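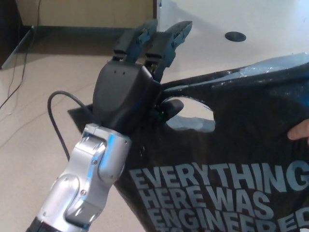
Robot Manipulation Lab, Handout 4
Holding a bag together with a person

Instructor: Homa Karimi
Lab assistants: Vitalii Didenko, Ladan Najafi
Needed before this session: Handouts 1 to 3, and the safety sheet with your signature

1. What we do in this unit

Until now your robot has picked up blocks, cups and other objects that keep their shape. In this unit the object is a shopping bag, and the robot does not work alone. One student holds one side of the opening, the gripper holds the other side. In the first part of the unit the goal is only to hold. In the second part, which is in Handout 5, we will put things into the bag.

Many students think at first that this is an easier task than the block tower, for the reason that nothing must be placed with precision. Please do not plan your time like this. Last year most groups needed two full sessions for the first part.

2. Why a bag is difficult

A block has a position and an orientation, and with these you know where all of its surfaces are. A bag does not give you this. When you move one point of the rim, the other points move also, but not by the same amount, and some of them do not move at all until the material is tight. If you save a grasp point and come back to it later, the point can be in another place.

There is also the problem of layers. The rim of a bag can fold on itself, and then the fingers may close on two layers in place of one. From the gripper reading alone the difference is very small. With a lined bag it is even harder to decide what you are holding. Look at the camera view before you pull.

The handle opening is the third difficulty. It is tempting to use it as a grasp target because its border is easy to detect. For this exercise you should grasp the rim next to the handle. If a finger goes through the opening, the bag can stay on the finger when you open the gripper. 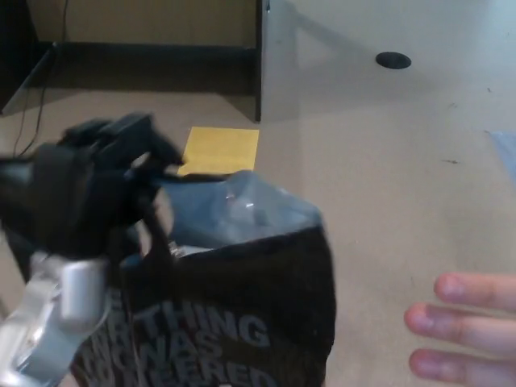
The person who holds the other side has an important role and should stay calm and slow. Hold with the fingertips. Keep your hand outside of the path between the fingers of the gripper. Do not correct the robot by pulling the bag toward it, even if you see that it will miss. A missed grasp is a useful result and we want it in the log.

3. Procedure

Work in groups of two. One student operates, one student holds. Change roles after each set.

Start the arm in the rest position and check the emergency stop. This must be done each time that the roles change, also if the pause was short.

The holder takes the bag by one side of the rim and lets it hang freely. The operator says "ready" and waits until the holder repeats it.

Move the gripper to the approach point, with the fingers open. Stop there. Adjust the wrist so that one finger is inside the bag and the other one is outside.

Close slowly. The force limit for this unit is set in the file and you should not change it without asking Vitalii.

Move away from the holder in small steps until the top of the bag is tight. Stop when the holder says "stop", or when the motor current goes above the value in your configuration, whichever comes first.

Hold this position, then move back the same distance before you open the fingers. If you open while the bag is tight, it will jump, and the log entry cannot be used.

4. What to write in the log

For each attempt write the name of the operator, the name of the holder, which side of the rim was grasped, and the result. Use only these words for the result: held, slipped, missed, stopped. If you want to say more, use the comment column. In the past we received logs with words such as "almost" or "good enough", and Ladan had to watch 245 recordings again to decide what they meant.

A slip that begins only when you pull is still a slip. A grasp on two layers is "held", but please note it in the comment.

5. Report

The report is maximum two pages, one per group. Explain how you selected the grasp point and compare your first set with your last set. I do not give points for a high number of successful attempts. I give points if I can understand from your text why the unsuccessful ones happened. The report and the log together give 100 points, and the log is a quarter of it.

The report of Bianka Simon and Shahab Rashti from the previous course is in the shared folder. Their section on slipping is a good model. Their code is for the old controller, so please do not copy it.

Questions about the controller go to Vitalii, questions about the log format go to Ladan. The deadline is the end of November.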